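3.2 Training and Attribution in the Hillura Workshop

The poster designs issued from the Hillura workshop have usually been assigned to its director, Severyn Lysenko, whose name appears on nearly every printed sheet. The surviving ledgers suggest a more divided practice. Lysenko accepted commissions and drew the first compositional sketch, while the finished painting was often passed to one of his senior assistants. Miroslava Bilyk is named in the ledgers as the painter responsible for faces and hands. Lukian Hrynyshyn handled lettering and, in later years, most of the landscape backgrounds.

Of the 820 designs entered in the ledgers, 360 can be matched to a printed poster or to an original painting now held in the Trarnden collection. The remainder are known only by title and client. Pathirana (see Section 2) treats the ledger entries as complete. The present study does not, as the pages for two winters are missing and several large commissions for the Stornum shipping line, known from the company's own correspondence, are not listed.

Bilyk's training can be traced with some confidence. She spent three years drawing from plaster casts before she was allowed to work in color, and her early gouaches keep the firm outline and even light of that schooling. Still life remained part of her routine throughout her career. A letter to Hrynyshyn, written one July, mentions that she painted "something from the kitchen" each morning before turning to paid work. 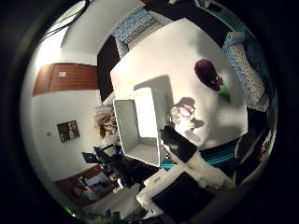 Figure 4. Tabletop with a glossy maroon-purple eggplant-shaped object and an open white box.

Her handling of flesh tones changed after the workshop began to print with Räsänen, whose presses could hold a softer gradation than those of the earlier printer. In the Stornum posters the shadow side of a face is built from thin layers of green and gray, and the outline is largely given up. Hrynyshyn's backgrounds from the same period remain flat. The difference between the two hands is visible in 20 of the original paintings and can be used, with caution, to sort the printed sheets.

Ivanyshyn has argued that Lysenko retouched all figures before delivery. His case rests on a single invoice, which charges a client for "corrections by the director." No similar charge has been found among the 200 invoices examined for this study. The paintings with the heaviest retouching are also the ones that were returned by clients, and the changes may date from that stage. Attribution of these works is therefore left open in the catalog, where they are listed under the workshop name.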